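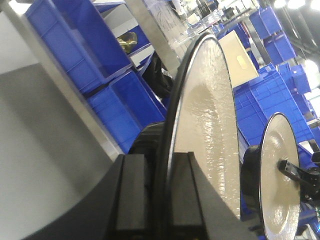
Our two-arm cell has started to let go of dishes after a protective stop, and I would like to understand the reason before we run it again with people near. The arms have Usau electric grippers and one Zeltora controller for both. The work is simple: take a dish by the rim, stand it up, turn it, hand it over to the inspection step. The black rim goes down between the two finger pads, so the grip is only on a small part of the dish, and when both arms hold one each there is not much space between them. On Tuesday the light curtain was interrupted while both arms were holding. The arms stopped correctly. When I pressed reset, the left gripper opened before the arm moved, and the dish fell on the bench and then on the floor. It broke close to my colleague's hand. She was not injured.

What I know until now:

- The log shows code 1727 at the moment of reset. The manual says only "finger reference not valid".
- It does not occur every time. I repeated the stop with foam pieces in the fingers and got it three times in one afternoon.
- The right gripper has never done it.
- Grip force is set to 90 N on both sides.
- The left gripper had made 640 cycles after its last power-up. I do not know if this is important.

Has somebody seen this on Usau grippers? I have written to Llewellyn, who built the cell, but their answer was that I should increase the force. I am not convinced.

— b_myklebust

---

**torque_and_tea** wrote:

Good thing that your colleague is ok.

1727 on reset means the gripper believes it doesn't know where its fingers are, so it runs its homing move. Homing on these is done toward open by default. If there's a part in the fingers, bye bye part. The arm controller has no idea, as far as it's concerned the gripper is just "not ready" for a second.

Look in the gripper setup page for "home on enable". Set it to manual.

---

**gantry_gus** wrote:

I'd side with Llewellyn here, at least partly. You're holding a glossy round thing by its edge with flat pads. Any slip moves the fingers a hair, the position check fails, and then you get your 1727. Raise the force or put softer pads on and the slip goes away. No slip, no error, no homing.

Changing the homing setting hides the symptom.

---

**torque_and_tea** wrote:

> Raise the force or put softer pads on and the slip goes away.

She got it with foam in the fingers. Foam isn't slipping out at 90.

And I don't agree that it's a symptom. A gripper that opens by itself on reset, with someone standing there, is the fault. Why it lost the reference is the second question.

---

**b_myklebust** wrote:

Thank you both. I checked, and "home on enable" is set to automatic on the left gripper and to manual on the right one. So this explains why only the left one opens. I think the left unit was exchanged in August, and the new one came with factory settings. There is no note about it in the cell's logbook, only the serial number.

It does not explain why the reference is lost. To gantry_gus: I understand your point about the pads, but I am afraid of more force on the rim. We had chips on the edge at the beginning when the force was higher.

I made the next tests without dishes. The arm goes to the far side of the bench and closes the fingers on nothing, then I interrupt the curtain.
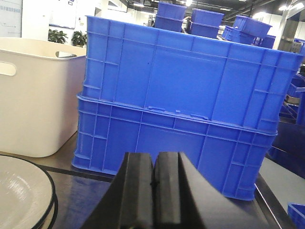 *Left arm at the test position, fingers nearly closed, pointing at the two stacked crates.*

In this position I made ten stops and had 1727 twice. There was nothing between the fingers, so I think slip is not the cause.

— b_myklebust

---

**gantry_gus** wrote:

Fair enough, two out of ten with nothing in the fingers kills my theory. I still don't like those flat pads for this.

Side question. There's a dish lying at the left corner in that photo, and the crates are right in front of the fingers. Do you know the arm can't reach them if it does something odd on reset? I'd clear the bench before doing more of these.

---

**b_myklebust** wrote:

You are right, and I have moved the dish, the crates and the white basket off the bench now. The speed was limited during the tests and I stood outside with the enabling switch, but this is no reason to leave things there.

---

**mira.plc** wrote:

Coming from the controls side. What happens with the gripper supply when the curtain trips? On a Stustar safety relay we had a similar story: the arm's drive power was removed with a delay, as it should be, but somebody had put the gripper's 24 V on the same output. The gripper lost power for a short moment and came back when you reset. Sometimes the electronics survived the gap, sometimes not. When not, the reference was gone.

So my question for you: does the gripper's status light go off at the stop?

---

**b_myklebust** wrote:

I watched it with a second person pressing the buttons. The light on the left gripper goes off for a very short time at reset. On the right gripper it stays on.

I then measured at the connector. The left supply drops for 135 ms when the relay switches. The right one does not drop at all. I opened the cabinet and found that the left gripper is wired to the switched output and the right one to the permanent supply. In the drawing from Llewellyn both should be on the permanent supply.

— b_myklebust

---

**torque_and_tea** wrote:

There it is. So you have two things: wrong terminal, and a default that turns the wrong terminal into a falling dish. Fix both.

---

**mira.plc** wrote:

Please be a bit careful before moving the wire. Permanent supply to a gripper means that it can still close on somebody's fingers while the arm is in protective stop. For holding a part it is what you want. But the risk assessment must say so, and the program should block any new gripper command while the stop is active. Ask Llewellyn for the page where they treated this. If they have no page, I would not move the wire by myself.

---

**gantry_gus** wrote:

I think that's overdoing it. The right one has been running on permanent supply all along and the drawing says both. She'd be restoring the cell to what was signed off.

---

**mira.plc** wrote:

We don't know what was signed off, we know what was drawn. The cabinet was already different from the drawing once.

---

**b_myklebust** wrote:

I will follow mira.plc on this, even if it costs us some days. The cell is locked off and has a tag on the main switch. I set "home on enable" to manual on the left gripper, and with this setting the fingers stay where they are after 1727. The operator gets a message and must confirm before homing. I tested it with foam only.

Llewellyn has now agreed to send a person to correct the wiring and to bring the risk assessment. I also asked them why they advised more force without looking at the log — I have no answer to this yet.

One more question. Does the Zeltora controller have a way to compare the gripper parameters with a saved file at start-up? I would like it to refuse to run when a replaced unit has other settings.

Borghild Myklebust

---

**torque_and_tea** wrote:

Not built in on the version I have. You can read the parameters one by one in the init routine and compare them yourself. Ours checks four of them: force, speed, home mode, home direction. Takes a second or two at startup. I'll paste the routine when I'm back at the machine, it's ugly but it works.

---

**mira.plc** wrote:

Add the firmware version to that list. We had a swapped unit with the same parameter names and different units for the force.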